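# Getting the stories off the tapes

I've been putting off the family tapes for years. There are 50 of them, all cassettes, all in a shoe carton that has moved house with me 5 times. In September I finally started.

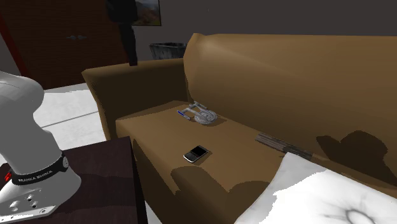

The tapes are my grandfather talking. He bought a Matsuda recorder when he retired and used it most evenings until his voice gave out. Some sides are stories about the Presgate mill, where he worked from age sixteen. Some are him reading the newspaper out loud and arguing with it. One whole side is a ball game on the radio with him breathing next to it.

The recorder still turns on but it runs slow, so everyone sounds drowsy. I didn't want to open it up. Natsumi Aoki from my choir lent me a deck she had serviced a couple of years ago, and I run that into the computer with a plain cable. I record a side straight through, no stopping, and do the dishes while it plays. You have to do it in real time. There isn't a shortcut that I've found, and I looked.

What slowed me down more was naming the files. My grandfather labeled his tapes, but his labels are things like "MORE" and "Jondau trip, part" with no number after part. I tried sorting by date first and gave up, as he hardly ever says the date. Now each file gets the tape number I wrote on the case, side A or B, and a few words on what he talks about. Then I keep a text file with longer notes:

- 07A: the flood, Aunt Lise's wedding, price of coal
- 07B: mostly newspaper, good bit near the end about the dog
- 08A: Jondau trip, the bus that wouldn't go up the hill
- 08B: blank, then a minute of somebody practicing piano

I've cut the notes into separate clips where there's a real story. That makes 333 clips so far, and I'd guess 309 of them are under four minutes. He didn't ramble as much as I remembered. He'd say his piece, clear his throat, and press the button – you can hear the clunk every time.

Bastien Fleury, my cousin on that side, wants transcripts. I've done six by hand and it's slow work. My grandfather slipped into French when he was annoyed, and my French is poor, so those parts go to Bastien with a time written next to them. He sent the first batch back with two corrections and one line he refused to translate because his mother reads our emails.

A few things I'd do differently. I should have checked the levels on every tape, not only the first one. Tape 12 came out distorted and I had to run both sides again. I should also have wound each tape all the way forward and back before playing it. Two of them squealed badly until I did.

Copies are on my computer, on a drive in the hall closet, and on another drive at Bastien's. The tapes themselves go back in the carton. My sister asked if we could throw them out now and I said no.

Next up is tape 31, which is labeled "Bistusora" in green ink. I don't know what that is. Neither does my mother. She thinks it might have been a boat.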